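Visit report: Clekasau open day, October 8, 2026
Prepared by Araceli Villaseñor for the equipment planning group

Three of us went to the Clekasau open day: Octavio Ledesma from the packing floor, Rigoberto Barajas from maintenance, and me. We went to find out what a two-arm cell costs to own over several years, and whether we should put one in next year's request or wait. We had the purchase price from the brochure already. Most of what follows is the rest of it.

The day started with a short talk by Usa Saithong, who runs their cell building. She said most first-time buyers budget for the arms and forget the table, the walls, the wiring and the hours of setup. In her experience the arms are about half the bill. Octavio asked if that held for small light arms too, and she said it was worse for those, as the arms are cheap and the table costs the same either way.

After the talk we were taken to the working area in groups of 10. Clekasau keeps several cells going there, mostly on sorting and handling small items. The one closest to what we want has two light arms, white and black, bolted to a grooved aluminum rail along the front of a white table. Plain gray walls close off the other three sides. The job was handling markers. Eustaquio Bautista, who looks after the cells, stayed with our group and took questions for most of an hour.
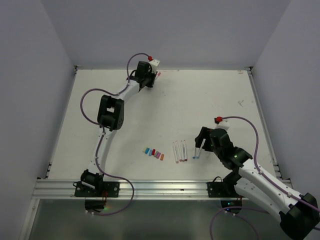

Rigoberto's first question was about the cables. On our old Melik unit the cable to the wrist has been replaced twice, and each time we lost days waiting for the part. Eustaquio said to treat cables as a consumable and keep one spare set per arm on the shelf from day one. Clekasau sells a set for $1566. He would not give a figure for how long a set lasts, and said it depends on how far the arm folds and how the cable is tied down. We would need two sets for a two-arm cell.

The rail mount was the part Octavio liked. The base plates bolt to it, so the spacing between arms can be changed without drilling a new table. Eustaquio said moving an arm takes two people and a morning, including the calibration afterward. If we expect to change products more than a few times a year, that time should go in the plan as labor.

We asked about walls. Ours would sit next to the Line 2 walkway and I had assumed we could skip them. Clekasau's view is that the walls mostly help keep the lighting and background the same from day to day. They are a separate line on the quote. Whether they would count toward guarding for us is a question for our own safety review, and I have not assumed that they do.

Numbers we brought home, all before tax:

Table, rail and walls, assembled: $4000
Spare cables, one set: $1566
Yearly service visit, parts not included: $2405

The arms themselves are quoted on request. Clekasau offers them under the Sesent name, and there is a heavier model called Hapeta that we did not look at closely. It needs a stiffer table and our loads do not call for it. I have asked for a written quote on two Sesent arms with grippers and should have it before the end of October.

A few things are still open. Delivery was described as "a couple of months," and I would like that in writing. Training for two operators is included but held at their site, so we need to cover travel and shifts. Gripper fingers are priced by shape, and we would have to send sample parts first. Octavio will pick the samples. Rigoberto wants to know if our existing air and power drops reach the spot we have in mind, and he will measure this week.

There was also a used equipment corner near the exit. Prices were low, but the units came without service history, and Clekasau will not sell a service plan on them until they have been inspected at the buyer's expense. I would leave these alone for a first cell.

My recommendation is to put one two-arm cell in the request, with both cable sets and the first two service visits included in the purchase amount. Last time we left those to the operating budget and they were cut. If the arm quote comes in too high, the fallback is to buy the table and rail at full width with one arm, and add the second the year after. Eustaquio confirmed they will sell it that way, though the calibration visit would be charged again.

Copies of the price sheet and the floor plan are in the shared planning folder.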